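Hindotberg Demonstration Library
Interim Progress Report to the Sellar Fund
Reporting period: second half of project year one

1. Purpose of this report

The Sellar Fund supports the collection of human demonstrations for training manipulation policies on everyday tabletop tasks. The grant agreement calls for an interim report once the first collection phase has closed. The present document covers the work carried out at the Hindotberg site and, from September, at the partner site in Sasitz. It states what was recorded, what was accepted, what was changed along the way, and what the project asks the Fund to approve for the next period.

2. Status against the work plan

The work plan set a target of 1500 accepted demonstrations by the end of the period. The library now holds 1668. Of these, 511 were recorded at Sasitz, and the remainder at Hindotberg. All accepted demonstrations have passed the timing check and the pose check, and each carries a task label and an operator code.

The tasks covered so far are picking and placing small household objects, opening and closing lidded containers, hanging light items on a stand, and clearing a surface into a tray. The folding tasks named in the original proposal have not been started. They were moved to the second year at the request of the model training group, who wished to see results on rigid objects first. The Fund was informed of this change in the previous quarterly letter.

Spending is in line with the approved budget, except for travel. Two planned visits to Sasitz were combined into one, and the balance is carried forward.

3. Collection method

Demonstrations are recorded with a hand-held gripper fitted with its own camera. The operator holds the tool, carries out the task at a natural pace, and returns to a neutral position before the next attempt. No robot arm is involved at this stage. The method was chosen in the proposal on grounds of cost and speed, and experience in the period supports that choice. A new operator reaches an acceptable standard after 75 practice attempts, which are kept apart from the library and are never used for training.

Each session begins with a short calibration routine. The operator opens and closes the fingers fully, moves the tool slowly over the work surface, and then starts on the task list for the day. The training group uses the opening part of each recording to estimate the path of the tool through space. Recordings in which that estimate drifts beyond the agreed limit are rejected automatically and do not reach a reviewer.

Work surfaces are deliberately plain and pale at Hindotberg. The main table has a white top with a faint grid, and the steel-based pole is used as the stand in the hanging tasks.

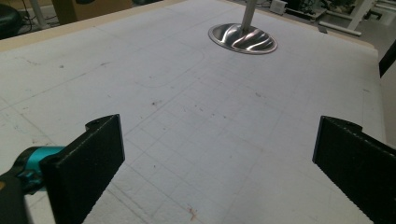
Elmarie Mnguni replied to the draft of this section that a library built largely on one kind of table would teach the policy the table as well as the task, and she asked that the share of recordings made on other surfaces be raised before any further task is added. She also asked that the two sites stop sharing a single list of objects. Variety that exists only on paper, she wrote, will not help when the policy is tried in an unfamiliar room.

The project accepts both points. Sasitz already records on three different tables, and a patterned cloth and a dark mat have been added to the Hindotberg task list. Separate object lists will come into use at the start of the next period. The existing recordings will remain in the library and will be tagged by surface so that the training group can balance them as it sees fit.

4. Quality review

Each demonstration that passes the automatic checks is viewed in full by a reviewer who did not record it. The reviewer marks it as accepted, accepted with a note, or rejected. The most frequent grounds for rejection were:

Object leaves the camera view before the grasp is complete
Operator pauses or corrects the grip more than once
Task label does not match the action performed
Fingers not fully opened at the start of the attempt

The third of these was largely an error of procedure. Operators were selecting the label after the attempt, often from memory. Labels are now selected beforehand and shown to the operator on a screen beside the table. Mismatched labels fell sharply in the weeks after the change.

Failed attempts were discarded during the early weeks. Following a request from the training group, they are now kept in a separate folder with a short description of the failure. These recordings do not count toward the target.

5. Staffing and training

There are now 4 trained operators across the two sites. Zamfira Costache has taken over scheduling and the review rota for both, and a single operator manual has replaced the separate notes kept at each location. Operators work in blocks of no more than 50 minutes, followed by a break. Reviewers had found that grip corrections became more common late in longer blocks, and the limit was set on that basis.

6. Difficulties

Finger pads wore faster than planned. Replacement pads from Ndlovu were delayed in the middle of the period, and collection at Hindotberg stopped for eight working days. A reserve set is now held at each site.

Data transfer from Sasitz remains slow. Recordings are copied to drives and sent by courier, and review therefore begins several days after recording. A faster connection has been ordered by the building owner, but no date has been confirmed.

7. Plans for the next period

Collection will continue on the current tasks, with priority given to new surfaces and new objects. Work on folding will begin once the training group has reported on its first full training run. A held-out set of demonstrations, recorded in a room not used for any other session, will be prepared for evaluation.

8. Decisions requested

The Fund is asked to approve the transfer of the unspent travel balance to equipment, for the purchase of spare finger pads and additional table coverings. The Fund is also asked to confirm that the folding tasks may be reported under year two. A revised budget table and the current operator manual are attached as annexes.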